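Kistholm Street Residents' Group – minutes, Thursday, December 6, 2018

I took the notes again, so blame me for the spelling. We started a bit after seven because the hall key was still over at the Prestton end, and there were 16 of us once everyone had found a chair.

November minutes
Read and accepted. Costel Atanasov asked me to fix the bit where I said he was against the speed humps. He's against where they were going to put them (right outside his driveway) and he's fine with them otherwise. Fixed.

Gulter Lane drain
Still blocked! I rang the council twice and got a reference number ending in 122, and a very nice woman who told me it was on the list. We had water over the footpath again in November and the kids were walking on the road to get around it. Costel has photos with dates on them and he's going to send them in. I'm to ring again before the break and ask for a name this time.

Street trees
The council will give us trees if we do the watering for the first two summers. Long chat about which kind. Half the room wants something with colour and the other half doesn't want to rake. We settled on asking for the smaller crepe myrtles, with nothing going in under the power lines. Anyone who wants one on their nature strip has to tell me their house number, and please write it down, don't just yell it over the fence.

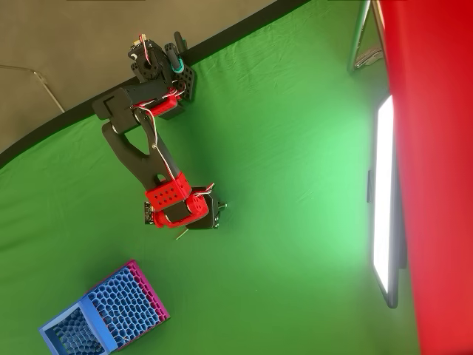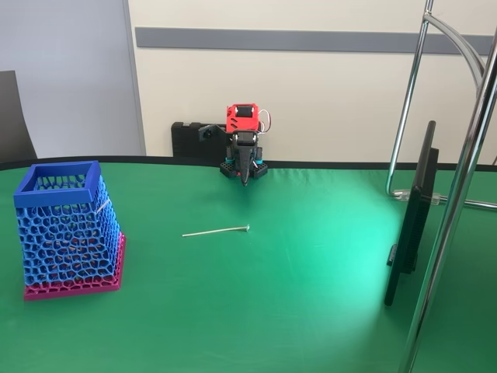
Money
We've got $3000 left from the grant and it has to be spent by the end of June. The ideas so far are a noticeboard, a proper bench at the bus stop, and new shade cloth for the playground. The bench got the most hands by a fair way. Vukčević quoted us for one with arms on it, which the older neighbours like because you can push yourself up, but the quote didn't include the concrete slab, so I'm going back to ask. Nothing voted on yet – we want the full price first.

Summer street party
Same spot as last year, the closed end of Gulter Lane, as long as the drain behaves. We need two more trestle tables and someone with a big esky. The permit form is in and I paid the fee, so I'm owed for that. Sausages were a bit of a sore point last time (we ran out before the late crowd got there) and we're ordering more. Vegie ones go on their own barbecue.

Other bits
Someone's recycling bin has gone for a wander and ended up near the Prestton bus stop, white paint on the lid. Please come and get it. Also a reminder about dogs off the lead on the oval before nine.

Finished at ten to nine. Next meeting is in February, same hall, and Costel is bringing the key.

Related items
Minutes – November meeting
Gulter Lane drain: what we've asked for so far
How to put your name down for a street tree
Summer street party: who's bringing what

Contact the Kistholm Street Residents' Group | © 2018 | Back to top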